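Wearing a Night Guard: What the First Year Is Like

By Akua Nyarko

2022-10-29

Most people who grind their teeth find out from someone else. A partner hears it at night, or a dentist sees flat spots on the back teeth and asks if the jaw is sore in the morning. The usual next step is a night guard, a piece of plastic that fits over the upper or lower teeth during sleep. It does not stop a person from grinding. It takes the wear so the teeth don't have to.

I have worn one since April of last year. Before that I had cracked a filling, had it replaced, and cracked the replacement. My dentist, Eckhard Schwerdtfeger, showed me the edge of the tooth in a hand mirror and said the third filling would go the same way if nothing changed. He has been in practice a long time and doesn't push treatments on people, so I listened.

What grinding does

The medical word is bruxism. Some people clench without moving the jaw, some slide the teeth from side to side, and many do both. It can happen in the daytime, usually while concentrating or driving, but the night version is harder to control.

Enamel does not grow back. When it wears thin, the softer layer under it is exposed, and teeth can become sensitive to cold drinks and sweet food. Fillings and crowns may chip. The muscles along the side of the face get tired, and in some people they get visibly larger. Headaches near the temples are common, and they tend to be at their worst on waking.

Causes are less settled than many patients would like. Stress is on every list. So are alcohol, caffeine late in the day, smoking, certain medicines and broken sleep. Sleep apnea sometimes shows up along with grinding, and a person who snores heavily or wakes up gasping should mention it before getting any kind of guard, as some guards are a poor choice for people with breathing problems at night.

The kinds of guard

Drugstores sell the boil-and-bite kind. You soften it in hot water, bite down, and let it set. They are cheap and bulky. For someone who wants to find out whether they can sleep with something in their mouth at all, one of these may do for a short while. Heavy grinders go through them quickly, and the fit is never very close.

A dentist can make a soft guard, a hard guard, or one that is soft on the inside and hard on the biting side. Soft ones feel better on the first night. Some people chew on them, though, and wake up with a more tired jaw than before. Hard acrylic feels strange for the first week or two and then mostly doesn't. Schwerdtfeger makes mostly hard ones. The office sends its scans to a lab called Drasutano, and mine came back in a small padded box with my last name spelled wrong.

There are also mail-order guards. The customer takes an impression at home using putty and a tray and sends it in. I tried this once, years ago, with a company called Gimavon. The impression had a drag mark in it and the guard rocked on my back teeth. They offered to redo it and I never sent the second set of putty back. Other people I have talked to were happy with theirs. The weak point is that there is no one to check the bite with the guard in place, and a guard that touches on one side only can make a sore jaw worse.

Cost and coverage

Mine was a hard upper guard, and my share after insurance was $168. The plan treated it as a major service and paid its part on the condition that the dentist's notes mentioned grinding. Other plans pay nothing at all, or pay for one guard every few years, so it is worth calling first and asking for the procedure code to be checked. If the office has to send photographs or a letter, that can add a few weeks.

People with a flexible spending account can usually use it. Keep the itemized receipt and not just the card slip. I had to ask for mine twice.

Fitting

The appointment for the scan is short. A wand goes around the mouth and a picture of the teeth builds up on a screen. Offices that still use trays and alginate get good results too, although people with a strong gag reflex will prefer the wand.

The second visit is the one that matters. The guard goes in, you bite on thin colored paper, and the dentist grinds down the high spots until the marks are even on both sides. Mine took longer than I expected. Say so if anything feels tight or off. A little pressure on the front teeth in the first few nights is normal. Pain in a single tooth is not, and neither is a guard that takes real force to remove.

I went back for one adjustment after 61 nights. A spot behind the left canine had started to feel high, and it took a few passes of the handpiece to fix.

Sleeping with it

The first nights I drooled. Everyone I have asked says the same. I also took it out in my sleep and found it under the pillow, and one time on the floor. This went on for two weeks or so and then stopped.

Putting it in half an hour before bed helped, while I was reading. By the time the light was off I had quit noticing it. Some people start with a few hours in the evening and work up to a full night.

Morning headaches got better in the second month. The jaw still clicks when I yawn, as it did before, and Schwerdtfeger never promised that it wouldn't. The third filling is still in one piece. The guard itself has shiny scratches across the back on both sides, so the grinding clearly goes on.

Cleaning

Rinse the guard with cool water as soon as it comes out. Saliva dries into a film that is much harder to remove at noon than at seven in the morning. Brush it with a soft brush and a drop of plain dish soap. Most toothpaste is abrasive enough to leave fine scratches, and the scratches hold odor.

Do not use hot water. The softer materials warp, and even a hard guard can change shape enough to stop fitting. For the same reason it should not go in the dishwasher or be left on the dashboard of a car.

Once or twice a week it can be soaked in a denture or retainer cleaner. I use the Gernico tablets because the pharmacy near work has them. Follow the time on the packet and rinse well afterward. White vinegar diluted with water will loosen the chalky buildup that comes from hard water, but check with whoever made the guard before trying it on anything with a soft liner.

Let it dry in the open before it goes in the case. A guard closed up wet every morning will smell by the end of the week. The case needs washing too, and most people forget that. Mine is an Angelovski case with vent holes along the side. Any case with holes would do as well.

Dogs like to chew guards. Keep it off the nightstand if you have one.

When to replace it

A hard guard can last several years, and a soft one may be done in less than one. Look for cracks, holes, or a thin place you can see light through. A guard that has become loose, or that no longer seats all the way, should be looked at even if nothing seems broken. New crowns and large fillings change the shape of the teeth, so bring the guard to those appointments. Bring it to regular cleanings as well, and the hygienist can put it through the ultrasonic bath while you are in the chair.
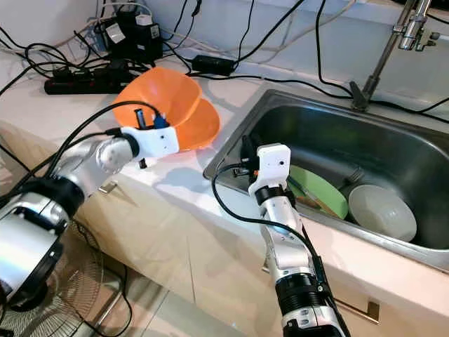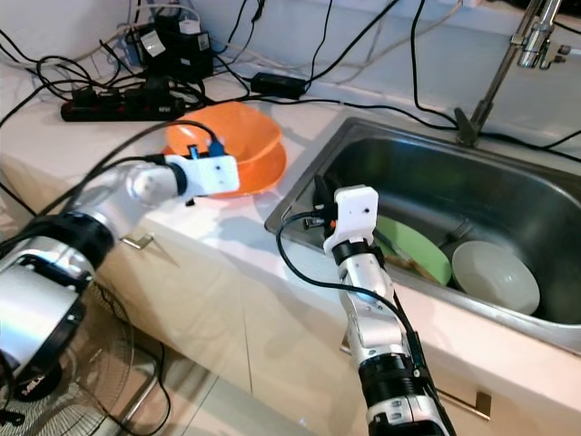 Can I wear a night guard if I also have a retainer?

Usually only one of them fits over the same teeth at a time. Ask the dentist or orthodontist whether the guard can be made to do both jobs. A hard guard worn every night will often hold the teeth in place well enough, but it has to be made to fit them as they are now, and a fixed wire behind the front teeth needs to be shown on the scan. If the retainer is for the lower teeth and the guard is for the upper, many people wear both, once the bite has been checked with the two of them in.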